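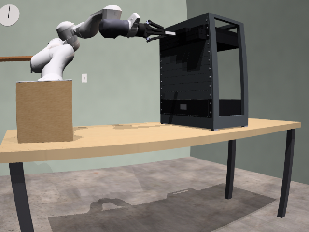
Esperanza Gallagher wrote in the comments last week that I had the Pellville stage race all wrong, and that the overall was decided on the first descent on Saturday and had nothing to do with Sunday's climb. She was standing at the bottom of it, so I went back through the results sheet with that in mind. I think she's mostly right.

For anyone who wasn't following, Pellville is a three-day amateur race held in June. There's a short time trial on Friday evening, a long road stage on Saturday, and a hill finish on Sunday. I rode it in the 40-plus field and finished well down, so what I know about the front of the open race comes from the times and from talking to people in the parking lot.

Hettiarachchi won the time trial and started Saturday with the leader's jersey and 19 seconds in hand. His Celska team had five riders left and put all of them on the front for the first hour. I said in my earlier post that this was a good plan and that they only lost the jersey when they ran out of legs on Sunday. Looking at the splits, they had already spent most of what they had by the top of the first climb on Saturday. The high point there is 2,587 feet, which isn't much on paper, but the last mile is steep and the road surface is bad.

Two riders from Pluro went over the top first and kept going. The descent has a tight left by the gravel pit and then a long straight into the valley. Esperanza says the two of them came past her well clear and the Celska riders came through in ones and twos, with Hettiarachchi third in line and looking back. By the feed zone the gap was 50 seconds. It came down later, but only to 31, and that put the jersey on Pluro by 12 seconds on Saturday night.

So on Sunday Celska had to attack, and they had three riders left who could do it. I had written that Hettiarachchi waited too long on the final climb. I still think he could have gone a little earlier, maybe at the church. But he was chasing by then, and the headwind on the lower slopes made it easy for the Pluro pair to sit behind him. He took back four seconds at the line and finished second overall.

My own race was less interesting. I wore number 1472, lost the group on the same descent on Saturday because I brake too much, and rode the last 25 miles with a guy from the next county who didn't want to take turns. I ate too little and had a cramp in the left calf that lasted until Monday. On Sunday I rode the climb at my own pace and passed six people, which I was happy with.

A few people asked about the entry for next year. I don't have anything to do with the organization, but I heard they want to keep the same three stages and move the Saturday start back an hour to 8:30. The parking field behind the school was full by 7 this time. If you're coming from the south, use the river road, as the bridge on the main road closes for the race.

I've corrected the part about Saturday in the old post and left the rest as it was. The full results are still up on the race page under Open Men, second table down.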